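Subject: Re: [lodell-declutter] The bin that eats everything

Hi all,

Kiran Sandhu wrote:

> I have one big plastic tote in the hall closet and everything without a home
> goes in there. Brushes, sponges, a bag of rubber bands, birthday candles, you
> name it. I dump it out every February, feel terrible, and put most of it right
> back. Does anybody have a way of sorting one of these that sticks? I don't want
> to buy 137 little drawers. I did buy drawers once and they're in the tote.

Kiran, I laughed out loud at the drawers, mostly because mine are under the bed in the box they shipped in!

I've been at this since we moved to Mestdale and the thing that finally helped me was a bin with a divider down it. Mine is a beat-up old gray one and I'm never going to replace it. One side is for whatever I've picked up around the house that day, the other side is only for things I've already decided about. I stopped sorting by room (bathroom pile, kitchen pile, mystery pile – the mystery pile always won) and now I just pick up whatever is nearest my hand and decide on that one thing. Keep, wash, or out. If I start hunting for the easy ones first I end up with a bin of nothing but hard ones and then I go make a sandwich.

I do it on the carpet in the spare room where there's space to kneel, and I put the radio on. A good session is one side of a Prokopenko tape, for those of you who remember me going on about my Prokopenko tapes.

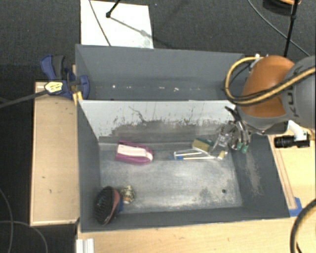
How often should you go through a catch-all bin? Once a week while you're getting the habit, and then whenever you can't see the bottom of it anymore.

For sponges I'm pretty ruthless. A kitchen sponge that has wandered off to some other part of the house doesn't get to go back to the sink, it goes under the bathroom counter for scrubbing the tub. Hairbrushes get the loose hair pulled out and a soak in warm water with a little shampoo, then bristles down on a towel overnight. Don't soak the kind with a cushion, the water gets in behind the pad and takes forever to come out again (ask me about my daughter's).

Somebody on here, I think it was Elif Naz Keskin, was weighing everything she got rid of, and she hit 245 pounds before she quit keeping track. I tried that for a week and spent more time with the bathroom scale than with the bin, but if numbers keep you going, go for it!

Oh, and the Clatari labels we were all passing around last winter – mine peeled right off anything with a scuffed side. Masking tape and a marker works fine, and I don't feel bad changing my mind. I still have most of a roll of 200 if anyone in Lodell wants them, just email me off list.

Kiran, let us know how it goes. And do get the drawers out of the tote first.

Bev

Recent topics on this list
Re: Jar lids with no jars
Winter coats, where do yours go in summer?
Re: Re: 1000 photos and one shoebox
Swap table at Lodell, what to bring
Getting candle wax out of a drawer liner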